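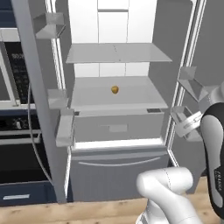 Two days in Drutlow, by the river

My cousin and I left Irkness after breakfast and took the slow train along the river to Drutlow. The journey lasts a little more than one hour and I recommend to sit on the left side, where the water is close to the window for most of the way. We had read that Drutlow is sleepy compared with Irkness. After the crowds at the cathedral steps we were glad of it.

The old town stands on a hill and the station is at the bottom, so the first thing you do in Drutlow is climb. There are 189 steps, according to the sign, and a bench at the place where most people need one. A bus goes up also, number 9, but it was not running on the morning we came and the timetable at the stop did not say why.

Our room was in a guesthouse behind the market hall, kept by Mirjana Kos. She gave us a map drawn by her own hand, with the bakeries marked in red and the steep streets in blue. We used it more than the one from the tourist office. The room was plain and quiet, with a small kitchen shared between two floors, and breakfast was not included.

In the afternoon we joined the open day at the Lindgren boatyard, which was the reason for our choice of month. The yard opens to visitors only in April, before the season for hire boats begins. Our guide was Fitzgerald Dvorak, who repairs the river ferries and speaks very fast. We were 18 people in the group and those at the back, me included, lost some of what he said about the engines. But he let us walk under the hull of the Kirix, the oldest ferry on the river, and there I understood much better how flat these boats are made. The river is shallow near Drutlow, and in dry summers the Kirix stops at the lower landing and the passengers walk the rest.

In the office there is a visitors' book, and each person receives a number. Mine was 3,476. I turned back some pages and found many families from Irkness, and one couple who had signed every spring in the same green ink.

The evening was a little disappointing. The restaurant on the main square was full, and the second one we tried had a long menu of which half was finished. We ate fish soup at a counter beside the landing – very good, but cold for the feet, so bring thick socks.

On the second day it rained until noon. We visited the clock museum, two rooms only, then bought poppy seed rolls from one of Mirjana's red bakeries and ate them under the roof of the market hall. The way down to the station is slippery when wet. Hold the rail on the left, the right one is loose near the bottom.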